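Bench notebook, two-arm cell, basket sorting
November 1, 2018

Right arm dropped out again at cycle 814. Same message as in April: "following error, gripper axis." I am not convinced the message means what it says.

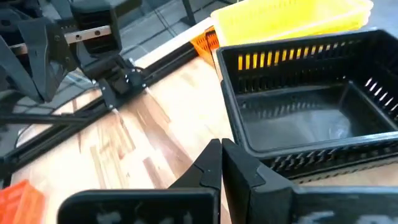 What the log gives us. The arm was commanded to close, the fingers reported closed, and 74 ms later the drive tripped. The left arm kept running its own program for another 1850 ms before the cell stop caught it. That second number bothers me a lot more than the first. The two arms are supposed to stop together. If a hand had been in there we would be filling in a different kind of form.

The Ernov support note blames friction in the finger slides and says to clean and regrease. We did that in April. It ran fine for 194 cycles and then tripped, so either the grease is very short-lived or the grease was never the problem. I cleaned the slides again today anyway so they can't send me the same note back. No change in motor current before and after, at least nothing I'd trust on that meter.

Other theories going around the shop:

Clear film. Thin clear plastic in a black basket is close to the worst thing we could ask the gripper to find. If it closes on nothing it should just report an empty grip and retry. Garg's controller manual says so in two places. I fed it empty grips by hand and it retried every time, no trip. So no, or not by itself.

Finger tips hitting the basket rim. More likely. The black basket is light and the slots in the wall are about right for a tip to catch in. If a tip hooks a slot while closing, the axis would lag and the message would even be true for once. Can't prove it. The log doesn't keep wrist force, which I asked for when we set this up.

Cable. Everybody's favorite. Wiggled it at both ends with the arm powered and nothing dropped. I don't count that as cleared, wiggling proves very little.

As for the late stop: the stop signal goes from the right drive to the Vikholm safety relay and then out to both arms. Pratbridge wired it and their drawing shows a direct line. The trip is timed as if the left arm only heard about it over the network. Somebody should put a meter on the actual terminals and compare. I don't believe the drawing until that is done.

Until then:
Both arms at slow speed, no exceptions for demos.
Nobody reaches over the rail with either arm powered, even when the screen says idle.
Do not clear the fault and carry on. Save the log first. Two of the April logs are gone because of this.

Tomorrow: meter on the relay outputs, then clamp the black basket down and rerun with the same start positions. If it still trips with the basket clamped and the tips well clear of the rim, I'll go back to the drive and stop arguing about baskets. Ernov ticket stays open, whatever their portal says.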